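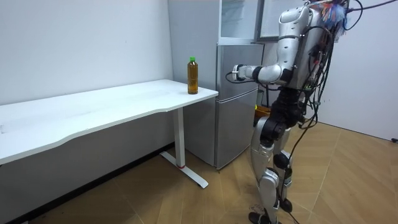
机の端のボトルと、その右側に立つ人型ロボット

遠隔操作か、手を取って教えるか(ボトルと冷蔵庫)
Floltix掲示板 > 動作教示 > 雑談と愚痴
2022年9月10日

麦茶係
ボトルを掴んで運ぶだけの課題を、遠隔操作で教えています。デモは400本たまりました。操作側はWotanoのグローブです。
で、ロボットは覚えました。私の迷いを。
掴む直前に手首を一度引く癖があるんですが、学習後の動作でもきっちり引きます。いちばん再現度が高いのがそこです。腕を直接持って動かすほうに切り替えるべきでしょうか。

端子台
切り替えなくていいと思う。人型の腕を横から持って動かすと、持っている人間もカメラに映る。方策は「隣に腕組みのおっさんがいたら掴む」を覚えるよ。うちがそれだった。

ゆるみ止め
> 人間もカメラに映る
軌道だけ手で教えて、映像は再生時に撮り直せば済む話では。グローブ越しだと指先の当たりが分からないので、操作する側はどうしても慎重になります。引く癖の原因もそこでしょう。私は直接教示派です。

端子台
再生時に撮り直すのはいいけど、ボトルを毎回同じ位置に戻すのは誰がやるの。1ミリずれたら空気を掴むぞ。あれは見ていて切ない。

ゆるみ止め
床にテープを貼る文化圏の者ですが、机にも貼れますよ。

麦茶係
すでに喧嘩が始まっていて心強いです。机にテープは貼りたくないです。位置を変えても掴めるようになってほしいので。

六角
遠隔側に一票。ただし400本を全部使うのはやめたほうがいい。操作に慣れる前の分は、ほぼ運転教習の記録です。
うちはPovierの腕で1418本録って、見直して残ったのが511本。捨てる作業のほうが録る作業より長かったし、精神にきた。過去の自分の下手さを早送りで眺める仕事です。

端子台
半分以上捨てるのはやりすぎ。失敗から立て直したデモは残さないと、本番で一度つまずいたら固まる。

六角
立て直しは残しています。捨てたのは途中で操作者がくしゃみをしたような動きのやつ。

麦茶係
くしゃみ、心当たりがあります。
高いところへの持ち上げでも困っていて、机の上の高さだと素直なのに、肘を曲げて上げていく途中から私の腕が先に疲れます。後半のデモほど軌道が低い。ロボットは疲れていないのに、疲れた人の動きをします。

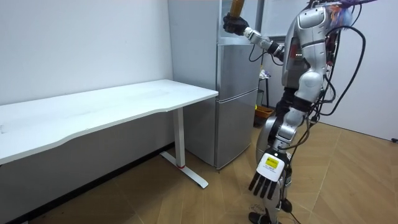
遠隔操作のデモは、一人で続けて録っても大丈夫ですか。
短く区切って休みを入れれば、一人でも続けられます。疲れてからの動きはそのままデータに残るので、後から見分けられるように区切りごとに番号を付けておいてください。

ゆるみ止め
それは同意します。ついでに言うと、手で教えるほうも腕は疲れます。金属の腕を支えるので、むしろ余計に。

端子台
自分の派閥に不利な証言をするな。

六角
操作者を複数にする手もあります。うちは4人で回しました。ただ癖も4人分入るので、掴む向きだけは先に決めておくこと。決めずに始めたら、上から派と横から派の中間を取って、ボトルの肩を小突く動作ができあがりました。

ゆるみ止め
中間は取ってほしくないやつですね。Catterallの平滑化は試しました? 手首の小さな往復なら消えることがあります。

端子台
あれは指を閉じる瞬間まで滑らかにするから、掴む課題には勧めない。かけるなら移動の区間だけ。

麦茶係
まとめて試します。6月に録った古い分を外して、残りを区間に分けて、平滑化は移動だけ。掴む向きは横に決めました。
直接教示は、比較用に少しだけ録ってみます。腕組みはしません。

端子台
鼻もかくなよ。

ゆるみ止め
録れたら手首の角度のグラフも貼ってください。引く癖がどちらの教え方でも出るのか見たいです。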